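Stelmakh Weekender Carry-On, 35 Liter

Item 361. Ships with one shoulder strap and no opinions about where you should go.

The Weekender was made for the kind of trip where you leave after lunch, get mildly lost, and reach a small inn just as the kitchen is closing. It slides under most airline seats if you resist the fifth sweater. We have never resisted the fifth sweater, so there is also a zipper that expands it.

The shell is waxed canvas, sewn at our Zadumley workshop. It picks up scuffs quickly and looks better for them, or so we tell people who write in about the scuffs. Two outside pockets hold maps, tickets and the brochure for the cave tour you will not take.
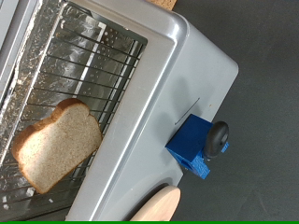 White bread, one slice, on the rack.

New for September: the Vumaro lining, now in rust or river green. The old beige is gone. Over 2000 of you bought it and 5 of you wrote to say you liked it.

Details
Weight: 2 lb 14 oz empty
Closure: two-way zipper, lockable (lock not included, key therefore hard to lose)
Strap: removable, padded, 51 inches at full stretch
Care: damp cloth, mild soap, no washing machine - we mean it

Goes with
Totico Toiletry Roll, item 351. Hangs from a hook, a doorknob or a patient friend.

Returns are accepted for 60 days on unused bags. Sand in the pockets counts as use.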